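브라코브 여자 헐링 클럽, 유소년 선수 육성의 다음 단계를 말하다

헐링과 카모기는 오랫동안 아일랜드 지역 사회의 종목으로 인식되어 왔으나, 최근에는 해외 이주민 공동체와 현지 주민이 함께 운영하는 클럽이 꾸준히 늘고 있다. 브라코브 클럽도 그 가운데 하나이다. 창단 당시 등록 선수가 18명에 불과했던 이 클럽은 현재 성인부와 유소년부를 합하여 100명이 넘는 회원을 두고 있으며, 지난 시즌부터는 유소년부를 네 개 연령 그룹으로 나누어 운영하고 있다.

본지는 클럽의 육성 책임자인 로레인 매플벡(Lorraine Mapplebeck) 씨를 만나 새 시즌 준비 상황과 유소년 지도 방침, 원정 경기 운영에 관한 의견을 들었다. 면담은 데트몬트 경기장 별관에서 오후 훈련이 시작되기 전에 이루어졌다.

매플벡 씨는 먼저 연령 그룹을 재편한 배경을 설명하였다. “이전에는 열 살 어린이와 열네 살 청소년이 같은 시간에 같은 훈련을 받았습니다. 체격 차이가 크면 스틱을 다루는 거리부터 달라집니다. 어린 선수는 몸을 사리게 되고, 나이가 많은 선수는 힘을 조절하느라 제 기량을 내지 못합니다. 지도자들이 여러 해 동안 제기해 온 문제였고, 지난 시즌에 비로소 인원이 확보되어 실행할 수 있었습니다.”

재편 이후 훈련 내용도 조정되었다. 가장 어린 그룹은 공을 바닥에서 다루는 기초 동작과 짧은 거리의 패스에 대부분의 시간을 사용한다. 공을 스틱 위에 올려 달리는 기술은 두 번째 그룹부터 본격적으로 배우며, 신체 접촉이 포함된 경합 훈련은 세 번째 그룹에서 시작한다. 매플벡 씨는 진급 여부를 나이만으로 정하지 않는다고 밝혔다. “생일이 지났다고 해서 자동으로 올라가지는 않습니다. 담당 지도자 두 사람의 의견을 듣고 보호자와도 상의합니다. 반년 정도 늦게 올라가는 선수도 있고, 그것을 불이익으로 여기지 않도록 충분히 설명하고 있습니다.”

안전 장비에 관한 질문에는 답변이 길어졌다. 클럽은 연습과 경기를 막론하고 모든 선수에게 안면 보호대가 부착된 헬멧 착용을 의무화하고 있다. 준비 운동 중에도 스틱을 손에 들고 있다면 예외가 없다. “성인 선수 가운데 몸을 풀 때는 벗고 있겠다는 분이 있었습니다. 그러나 옆 구장에서 어린이들이 보고 있습니다. 어른이 지키지 않는 규정을 아이들에게 요구할 수는 없다고 말씀드렸습니다.” 턱끈의 길이와 보호대의 나사 상태는 각 그룹의 담당 지도자가 훈련 전에 확인한다.

스틱의 길이에 대해서도 매플벡 씨는 분명한 견해를 보였다. 자녀가 곧 자랄 것이라는 이유로 긴 스틱을 미리 구입하는 가정이 적지 않은데, 이는 손목의 사용을 방해하고 잘못된 자세를 굳힐 수 있다는 것이다. 클럽은 이에 따라 크기가 맞지 않게 된 스틱을 반납하고 다음 크기를 빌려 가는 교환 제도를 두고 있다. 반납된 스틱은 갈라진 곳과 테의 상태를 살핀 뒤 다시 대여한다.

성인부의 성적은 기대에 미치지 못하였다. 클럽은 지난 시즌 세라와의 준결승에서 전반을 앞선 채 마쳤으나 후반에 역전을 허용하였다. 매플벡 씨는 패인을 체력보다 교체 운영에서 찾았다. “중원에서 뛰던 선수들이 지쳐 있다는 것을 벤치에서 알고 있었습니다. 교체를 준비하는 사이에 두 골을 내주었습니다. 세라는 그 시간대를 정확히 노렸고, 이길 자격이 있었습니다. 저희는 그 경기 영상을 선수들과 함께 두 차례 검토하였습니다.”

그에 따라 올해는 후반 중반 이후의 경기 운영을 별도의 훈련 과제로 삼았다. 훈련 종료 직전, 선수들이 피로한 상태에서 짧은 실전 경기를 실시하고, 공격과 수비의 역할을 예고 없이 바꾸는 방식이다. 긴 퍽아웃 이후 떨어지는 공을 어느 선수가 처리할지에 대한 약속도 새로 정하였다. 주장단의 요청으로 프리 샷 담당 역시 두 명으로 늘렸다.
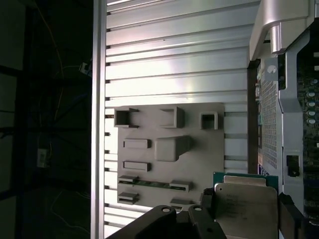
한데티 편집부
지역 스포츠 담당 기자

원정 경기의 부담은 여전히 클럽의 주요 과제로 남아 있다. 가장 가까운 상대 팀의 구장도 버스로 70분이 걸리며, 유소년 선수가 동행할 때에는 보호자의 동승이 필요하다. 매플벡 씨는 인접 클럽들과 협의하여 한 구장에서 여러 연령대의 경기를 같은 날 치르는 방안을 추진하고 있다고 밝혔다. “형제자매가 서로 다른 그룹에 속한 가정이 많습니다. 하루에 모아서 치르면 가족이 주말을 두 번 쓰지 않아도 됩니다. 심판 배정이 가장 어려운 부분인데, 저희 성인 선수 중 세 명이 현재 심판 교육을 받고 있습니다.”

지도자 확보에 관하여는 선수 생활을 마친 회원들이 유소년부로 옮겨 오는 흐름이 자리를 잡아 가고 있다고 평가하였다. 다만 헐링을 한 번도 해 본 적이 없는 보호자가 지도에 참여하는 경우도 있어, 클럽은 이들을 위한 입문 과정을 별도로 개설하였다. 과정은 규칙 해설과 기본 파지법, 연령별 의사소통 방법으로 구성되며, 수료자는 한 시즌 동안 보조 지도자로 활동한 뒤 단독으로 그룹을 맡을 수 있다.

여자 청소년 선수의 이탈 문제도 언급되었다. 매플벡 씨는 열다섯 살 전후로 운동을 그만두는 선수가 많다는 점을 인정하면서, 훈련 횟수를 줄여서라도 소속을 유지하도록 하는 것이 우선이라고 강조하였다. “시험 기간에 빠졌다고 해서 명단에서 제외하지 않습니다. 한 달을 쉬고 돌아와도 자리가 있다는 것을 선수들이 알아야 합니다. 저도 열여섯 살에 그만두었다가 스물이 넘어 다시 시작한 사람입니다.”

새 시즌 유소년부 등록은 10월에 시작된다. 처음 참가하는 어린이는 스틱과 헬멧을 클럽에서 빌릴 수 있으며, 등록 전에 두 차례까지 훈련을 체험할 수 있다. 체험을 희망하는 가정은 데트몬트 경기장 별관의 안내 창구에서 신청서를 받아 작성하면 된다.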